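홈 | 전체기사 | 산업 | 기술 | 안전 | 지역 | 오피니언

누븐덴 물류로봇 시험장서 그리퍼 오작동… 분류 시험 중단

로봇 팔이 물건을 집은 뒤 놓지 않고 상자 벽을 반복해 누르는 오작동이 발생해 물품 분류 시험이 중단됐다. 다친 사람은 없다.

자동화 설비 업체 누븐덴(Nuvden)은 2022년 11월 26일 자사 시험장의 로봇 작업대 한 곳에서 그리퍼 제어 이상이 발생해 해당 작업대의 전원을 차단했다고 밝혔다. 같은 공간에 있는 나머지 작업대 3대도 점검이 끝날 때까지 가동하지 않기로 했다.

회사가 낸 사고 경위서에 따르면 문제의 작업대는 칸이 나뉜 상자 안에서 여러 가지 생활용품을 집어 옆 칸으로 옮기는 시험을 하고 있었다. 오전 교대 직후 로봇은 음료 캔을 집는 동작을 시작했으나 그리퍼가 닫힌 상태에서 '열림' 신호를 받지 못했다. 제어 프로그램은 물건을 이미 놓은 것으로 판단하고 다음 동작으로 넘어갔고, 팔은 캔을 문 채 다시 상자 안으로 내려갔다.

이 과정에서 그리퍼 끝이 칸막이 경사면에 닿은 채 아래로 계속 힘을 가했다. 힘 센서가 정지 기준을 넘는 값을 기록했지만 보호정지는 곧바로 걸리지 않았다. 당시 작업대를 맡고 있던 운용 담당자 메르세데스 티코나가 비상정지 버튼을 눌러 팔을 세웠다. 경위서에는 접촉이 시작된 뒤 비상정지까지 4초가 걸린 것으로 적혀 있다.

티코나는 "평소보다 모터 소리가 낮고 길게 이어져서 화면을 보기 전에 버튼부터 눌렀다"며 "팔이 멈춘 뒤에도 그리퍼가 풀리지 않아 공압을 빼고 손으로 열었다"고 말했다. 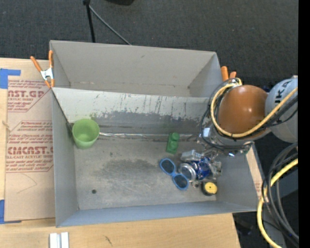 분류 시험용 상자 안으로 로봇 그리퍼가 내려와 있다. 칸막이 윗부분에 긁힌 자국이 보인다.

누븐덴 안전관리 책임자 뷜렌트 아테쉬는 원인을 두 가지로 보고 있다고 설명했다. 하나는 그리퍼 개폐 상태를 알리는 신호선의 접촉 불량이다. 신호선은 팔의 손목 관절 바깥쪽을 돌아 그리퍼로 이어지는데, 관절이 크게 꺾이는 자세가 반복되면 커넥터 쪽에 당기는 힘이 걸린다. 점검반은 해당 커넥터의 고정 나사 하나가 풀려 있는 것을 확인했다.

다른 하나는 소프트웨어 설정이다. 이 작업대는 납작한 물건을 바닥에서 집을 때 생기는 가벼운 접촉으로 시험이 자주 끊긴다는 이유로 지난 3월 보호정지 지연 시간을 400밀리초로 늘렸다. 지연 시간 안에 측정값이 기준 아래로 한 번이라도 내려가면 계산이 처음부터 다시 시작되는 방식이었다. 아테쉬는 "그리퍼가 벽면에서 조금씩 미끄러지면서 값이 오르내렸고, 그때마다 시간이 초기화됐다"며 "설정을 바꿀 때 이런 접촉 형태는 검토하지 않았다"고 말했다.

오류 기록에는 그리퍼 응답 없음을 뜻하는 코드 502가 사고 전날에도 남아 있었다. 당시에는 재시작 후 정상 작동해 별도 보고 없이 시험을 계속한 것으로 확인됐다. 회사는 이 코드가 발생하면 담당자가 재시작만으로 해제할 수 없도록 절차를 바꾸기로 했다.

그리퍼를 공급한 딜렐(Dillel)은 기술자를 보내 부품을 회수했다. 딜렐의 기술지원 담당 레므지 카라자는 "커넥터와 밸브를 분해해 봐야 정확한 원인을 말할 수 있다"면서 "현재까지 다른 고객사에서 같은 증상이 접수된 것은 없다"고 밝혔다. 분석 결과는 누븐덴과 시험 의뢰사인 바이살(Baysal)에 함께 전달된다.

작업대 주변의 출입 방식도 도마에 올랐다. 시험 중 물건을 다시 섞거나 상자 위치를 맞추려면 담당자가 팔이 닿는 범위 안으로 손을 넣어야 한다. 규정상 팔을 정지시킨 뒤에만 손을 넣게 돼 있지만, 정지 상태를 확인하는 별도 표시등은 없었다. 외부 안전 자문을 맡은 차민다 비스와스는 "이번에는 손이 들어가 있지 않았지만, 그리퍼가 열렸다고 프로그램이 잘못 판단하는 상황이라면 화면의 표시만 믿어서는 안 된다"고 지적했다.

비스와스는 개폐 신호를 이중으로 받고, 두 신호가 서로 다르면 팔이 즉시 멈추도록 배선을 고칠 것을 권고했다. 접촉력에 별도의 상한을 두어 지연 시간과 관계없이 정지시키는 방안도 권고안에 들어갔다. 누븐덴은 두 가지를 모두 받아들이기로 했으며, 보호정지 지연 시간은 우선 변경 전 값으로 되돌렸다.

바이살은 시험 일정이 밀리는 것은 불가피하다는 입장이다. 바이살의 사업 담당 뮈제옌 심셰코을루는 "중단 전까지의 결과는 그대로 쓰되, 502 코드가 나온 전날 이후의 기록은 제외한다"며 "재개 날짜는 점검 보고서를 받은 뒤 정하겠다"고 말했다.

누븐덴은 작업대별로 커넥터 조임 상태와 비상정지 회로를 확인하고, 이상이 없는 작업대부터 저속으로 다시 가동할 계획이다. 사고가 난 작업대는 그리퍼 분석이 끝날 때까지 전원을 넣지 않는다.

회사소개 | 기사제보 | 광고문의 | 개인정보처리방침 | 저작권자 © 프롤라마리 산업뉴스. 무단 전재 및 재배포 금지 | 맨 위로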